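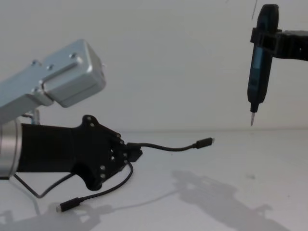

图3-1 黑色线的一支，末端为USB-C插头

第3节 铺线、认头、收线

适用：Clonivel 分叉充电线（黑色），配 Gundari 充电座。别的线大体也能照着弄，长度自己换算。第2节没做完的先回去做完，座子没固定就铺线，后面要返工。

3.1 开始之前

台面擦干净，擦完等干透。要平的，浅色最好，黑线放上去一眼看得清。

手边备好：
软布一块
扎带，魔术贴的那种，别用铁丝扎带
标签纸，加一支细头记号笔
卷尺

充电座电源先拔掉。后面每一步默认没通电，不再重复写。

注意：线刚从冷的地方拿进来（11月以后库房很冷），先在室内放40分钟再展开。冷线发硬，硬掰容易在接头根部留白印，印子出来就回不去了。

3.2 展开

1. 拆掉出厂扎带。剪的时候刀口朝外，别贴着线皮剪。
2. 从中间的接头块开始，不要从插头开始。捏住接头块，让两边的线自己垂下来。
3. 线会打卷，正常。顺着卷的方向转，一点点放，不要反着拧。
4. 放到台面上，整根都要在台面里，别让一头挂在桌沿外面。插头重，挂着会把整根线拖下去，砸过两回了。
5. 有死结就停，解开在继续。不要拉紧了再解。

小提示：展开后不用拉成直线。有弧度没关系，有小圈才要管。小圈直径比拇指还小的，用手掌压着轻轻推开。

3.3 认头

线上几个头外观很像，都是黑的，急的时候最容易插错。先认再插。

1. 找接头块。比插头厚，捏着硬，一摸就知道。
2. 从接头块往外摸，摸到短的那一支。短支从接头块到插头尖量36厘米，贴标签“短”。
3. 长的那支量54厘米，贴“长”。
4. 量的时候线放松，贴着台面量，卷尺跟着线的弯走。别扯。

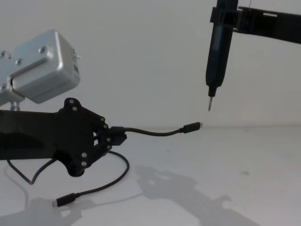
标签贴在离插头两指宽的地方。贴太近会顶住外壳，插不到底；贴太远等于没贴，绕两圈就找不着了。字写大点，“短”“长”就行，别写一堆。

有人喜欢用颜色贴纸。可以，但同一张台子上统一一种办法，Ulloa 那批就是两种混着用，后来全撕了重贴。

注意：长短支插反，座子不会坏，指示会不对。看到指示不对先查标签，别急着报修。

3.4 检查

边看边摸，从一头到另一头，一段都别跳。

金属头：里面有没有灰、线头、纸屑。有就用干的软毛刷扫，头朝下扫。不要用针挑，不要用嘴吹。
插头外壳：两半有没有张口。拇指指甲划一下合缝，能卡进去就换。
根部：插头和线交接那一小段，弯一下看有没有裂纹。轻轻弯，别对折。
线皮：鼓包、压扁、发粘，有一样就不用了。发粘的擦干净第二天还会粘，别试。
接头块：摇一摇，里面不该有响声。

查完没问题的，在标签背面打个勾。有问题的直接放进退换盒，盒上写 Relero，由 Cosmin Grecu 那边统一处理，每周五收一次。不要和好线放一起，混进去就分不出来了，真的。

3.5 摆位

线的走法决定以后好不好用，这步多花两分钟。

1. 接头块放在座子旁边，插口朝座子方向。
2. 短支直接去座子，中间不绕弯。
3. 长支留一个大圈。圈要松，平摊在台面上，不压在座子底下，也不压在任何重东西底下。
4. 长支的插头放在手够得到的位置，尖头朝向自己习惯插的方向。
5. 检查交叉。两支线互相跨过一次可以，跨过两次以上重摆。

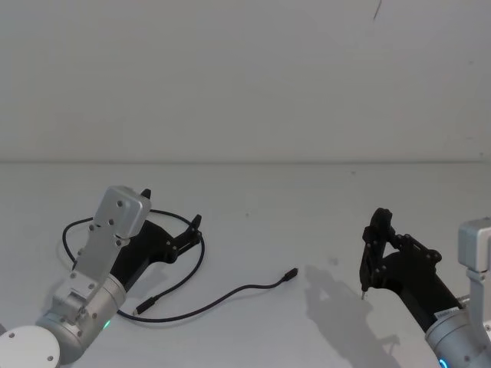 大圈留多大？一只手张开能放进去，差不多就对了。太小线会自己弹起来，太大占地方，胳膊一扫就带走。

线要从台面下去接电源的，下去的那一段单独留余量，不要借用大圈的余量。借了的话椅子一挪，圈就被抽没了，接头块跟着跑。

注意：不要用胶带把线整条粘在台面上。需要固定就用线夹，夹在接头块两侧，不夹插头根部。线夹第一次夹上以后拽一下试试，线能滑动一点点是对的，完全不动说明夹太死。

3.6 插接和通电

1. 短支插投对准座子后面的口，平着推进去。USB-C不分正反，推不动就退出来看口里有没有东西，别硬顶。
2. 听到或者感觉到一下“到位”。没有这一下就是没插到底。
3. 长支插设备。
4. 最后才接电源。
5. 等座子上的灯稳定。闪是在识别，不用管它。一直闪，拔电源，从3.3重来。

输出上限3000毫安，两支共用。两支都插着的时候充得慢，正常现象，不是线的毛病。赶时间就只插一支。

小提示：通电后过一会儿摸一下接头块，温的没事。烫手，断电，放一边，退换盒。

3.7 收线

用完要收，不收的第二天又是一团。

1. 先断电源，再拔两支插头。捏外壳拔，不要拽线。
2. 取下线夹。
3. 线摊回台面，松松地放着，让它自己回一下劲。 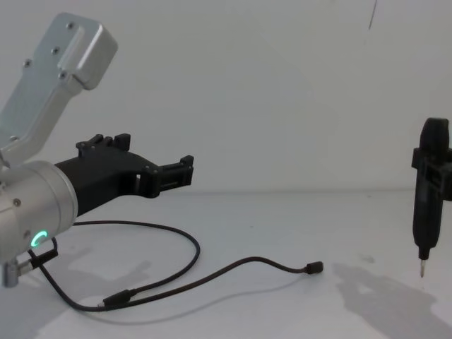 图3-2 深色细线，松弯摊在白色台面上

4. 从接头块起绕，绕成平圈，每圈差不多大。不要绕在手肘上，不要绕在座子上。
5. 绕到最后留一掌长，魔术贴扎在圈的一侧。扎到不散就行。
6. 标签露在外面。
7. 平放进抽屉，不挂钩子。挂久了接头块那里会拉出折痕。

不急着用的线，两周拿出来松一次再收。

3.8 常见情况

线铺好总往一边翘
回劲没回够。断电，翻个面摊着，过一会儿再摆。还翘就换线夹位置，往接头块靠一点。

标签掉了
别凭感觉补，重新量。36和54，量完再贴。

一支有电一支没电
两支互换设备试一次。没电的跟着线走，是线；跟着设备走，是设备。分清楚再填单子。

插头掉地上
先别插。看金属头有没有歪，口里有没有灰，没事再用。

短支够不到座子
挪接头块，不要拉线。还不够就是座子位置不对，回第2节。

没列到的情况，写在台子边的本子上，写清楚是哪一支、插着什么、灯是什么样，Rawiri Harawira 下午四点以后会看。只写“坏了”的不处理。

下一节：Gundari 充电座清洁，做之前电源还是先拔。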